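Pre-Purchase Walkthrough Checklist for a Household-Task Humanoid, With Our Comments

Last updated: December
235 shares

We went through this list before putting our name on the order form, and I've left our comments in under each item so the next group can see how we got to our answers. We were weighing two offers, a full humanoid from Bestell and a wheeled base with arms from Hudulard, and the checklist grew out of the budget meeting where it became clear that we had priced the robot beautifully and priced almost nothing that goes with it. Please copy whatever is useful and cross out the rest!

PART A. THE ROOM

A1. Floor is level and carries the load at every standing position. OK
Comment: Wood-look planks throughout. We walked it in socks, and then the installer walked it in boots, and we all agreed there was no give anywhere.

A2. Cable path is off the walking line. NEEDS WORK
Comment: Please budget for this one properly. Cables on the floor are a trip hazard for people and a snag hazard for anything with feet. We have added a line for overhead routing and a floor cover for whatever is left over. The cover is cheap, and the overhead work is the part that needs a real quote.

A3. Clear space on all sides of the desk. OK WITH COMMENT
Comment: A humanoid wants more room than its brochure footprint, and the arm reaches out well ahead of the feet, so measure with the arm extended. Wiping a tabletop is a good test task for this, as the robot has to come in close and lean its reach over a corner. 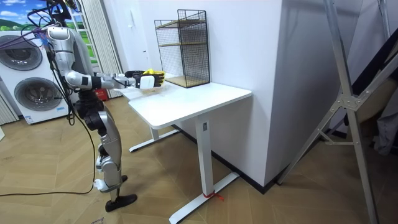 Pritchard here, and I'd ask you to get the clearance in writing from the vendor before you spend a cent on furniture. We bought our desks first and ended up replacing 2 of them in the first year, which ate the whole contingency line.

A very fair point, and it moved furniture to the bottom of our purchase order, where it has stayed.

A4. Emergency stop reachable from the door and from the desk. NOT YET
Comment: The quote included a single button. We want a second one, and we want it mounted before delivery day, when everybody will be excited and in a hurry to see the thing move.

PART B. HANDS AND SMALL OBJECTS

B1. Hands are quoted separately from the arms. OK
Comment: Do check this on your own quote, friends. Bestell listed the hands as an option, and at first glance we took the base price for the whole machine. Hands are also the part most likely to need service, so ask what a spare costs and how long it takes to arrive. We were told 6 weeks, and that went straight into the planning calendar.

B2. Pinch points marked and explained to all operators. OK WITH COMMENT
Comment: Fingers that close can close on yours. Our rule is that nobody reaches into the work area while the arms are powered, even to straighten something that is begging to be straightened (I am the worst offender).

B3. Test objects are light, unbreakable and cheap to replace.
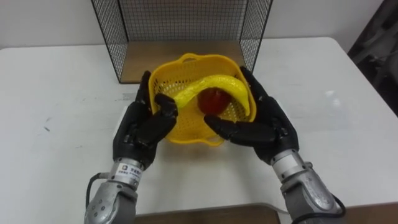
Comment: I had set aside far too much for test objects, and I'm happy to report that most of that money has gone back into the service line. Our first draft had ceramic bowls and real groceries on it, mostly because they looked convincing on paper. A plastic colander with a toy banana and a toy apple in it gives both hands plenty to think about, and if it all goes over the side you have lost very little. Do buy duplicates, though, and keep the receipts with the equipment file. OK

B4. Shelving is stable and has no sharp ends. OK
Comment: Wire-grid shelving is inexpensive and easy to see through, which helps when you want to know what the fingers are up to. Run your own hand along every edge before you accept it. Brulotness sells the grid panels and the corner pieces separately, so read the parts list twice.

B5. Work surface is easy to clean and the wear is recorded. OK WITH COMMENT
Comment: A white top shows every scuff, and I have come around to liking that. Note the marks you start with, then look again at the end of each month. If the marks are multiplying, ask whether something is dragging, and put a replacement top in next year's budget before somebody has to ask for it.

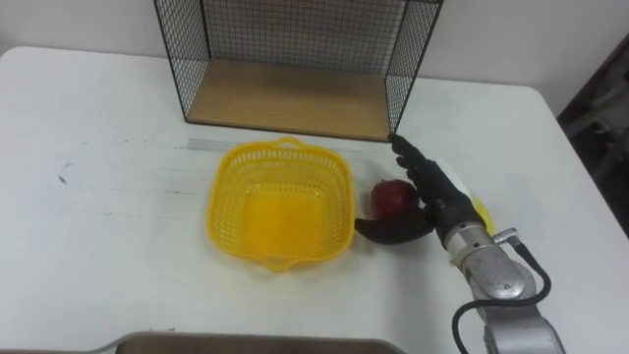
The other half of that comment is about time. We had planned an hour a week for inspection, and I would double it for the first few months — people are learning what normal looks like, and they'll want to stop and talk about every little squeak. Let them. Staff hours belong in the equipment budget too, even if your accounting office puts them somewhere else.

PART C. MONEY AND PAPERWORK

C1. Warranty start date agreed in writing. OK
Comment: Ours starts at acceptance. The first draft said shipping, which would have had us paying for coverage while the crate sat on a dock.

C2. Service visits included. OK WITH COMMENT
Comment: 12 months are covered. After that it is a yearly contract, and we asked for the price now so it could go in the plan.

C3. Operator training included. NOT YET
Comment: Offered for two people. We have asked for four, to allow for vacations and colds.

C4. Insurance informed. OK
Comment: Call early. They had a lot of questions and were very nice about all of them.

Result: proceed with the order once A2, A4 and C3 are closed.

3 comments

gridandbolt
Did the Hudulard quote include delivery up stairs? Ours didn't, and it was a nasty surprise at the end.

Reply from the author
It did not, thank you! I've added it as C5 for the next version.

mapleworkshop
We used Part C nearly word for word. Bestell moved on the warranty date after one email, so it's worth asking.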